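Breakfast people wanted: come and help us set up, cook in and put away a small kitchen

Gritix, Nircombe
Posted 15 August 2018

Do you have opinions about where the toaster should go? Do you move the cutting board three times before you settle on a spot for it? Then we would love to hear from you!

We are a small studio in Nircombe that studies how people use their kitchen counters on an ordinary morning – where they set things down, what they reach for first, what gets shoved to the back and stays there. The work started in June in one kitchen with a marble counter, and it has grown faster than we planned. We now need 40 participants for the fall round, plus one part-time kitchen assistant to keep the place stocked and in order between visits.

You do not have to be a good cook. Some of the most useful mornings so far came from people who burn toast on a regular basis and wanted us to know it. We want to see how you like to work, with a real counter and real clutter: the toaster, the toaster oven, a big wooden tray, knives, the pepper.

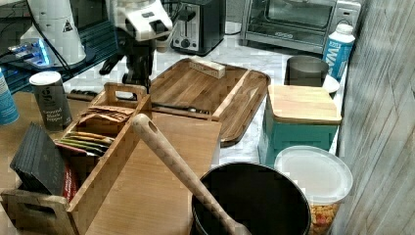

What participants do

Each visit lasts about 2 hours. You come in, hang up your coat and get a short tour of the cabinets. After that the counter is yours. We ask you to make a simple breakfast for yourself (toast, cereal, eggs, whatever you normally have), clear up afterward, and then put the counter back the way you would want to find it the next morning. You can take over the whole surface or stay in one corner. Both are fine.

At the end we sit down with coffee and go over what you did. Why did the mug end up there? Would you keep a bottle that close to the oven at home? People get very animated about this part, and it is easily our favorite half hour of the day.

We ask every participant to come for two visits. The layout will be different the second time, and you won't be told how before you walk in.

Who we are looking for

Anyone 18 or over who makes their own breakfast at least a few times a week. We would especially like to hear from left-handed people, people who share a kitchen with three or more others, and people who have recently moved and are still opening the wrong drawer. You should be comfortable standing for an hour, though we can set out a stool if you let us know. Please tell us about food allergies when you write. We keep nuts, milk and wheat in the kitchen, and we would need to talk before booking you in.

You receive 40 dollars per visit, paid on the day, and you eat your breakfast, of course.

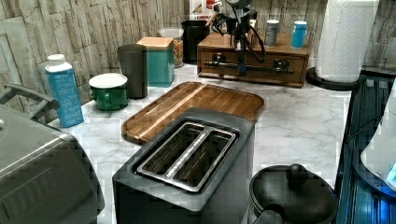
The kitchen assistant job is for somebody who really enjoys order but doesn't mind seeing it undone every morning. You would work 7 hours a week, split over two mornings, with more hours possible once the fall round is under way. You would do the shopping, wipe down the marble, wash up, and set out the counter from a written plan before each visit. The plans are detailed. One might put the wooden cutting board flat behind the two-slot toaster, with the green mug over on the left beside the tall carton, and it matters to us that the board is there and not leaning on the tiles. You would also decant dry goods into the jars and canisters, empty the crumb trays, and tell us when something is worn out and needs replacing.

Kitchen, café or housekeeping experience is welcome, but a good eye and a steady pace count for more. You will need to read and follow plans in English, lift a full grocery crate and climb one flight of stairs. Training is paid. The assistant reports to the studio manager and joins our monthly planning lunch, where we argue over next month's layouts – bring your own ideas, we use them.

Getting here

We are on the second floor of the Hämäläinen building, 298 Gikstead Road, Nircombe. There is bike parking in the yard and a bus stop across the street. The elevator is at the back entrance, so ring the bell there if you need it.

How to apply

For a participant place, send us a few lines about your usual breakfast and the kitchen you make it in, along with the mornings you could come. For the assistant job, send a short résumé and a paragraph about a kitchen you have known well, at work or at home. Please put "participant" or "assistant" in the subject line. We answer every message, usually within a week, and visits are booked in the order people write to us.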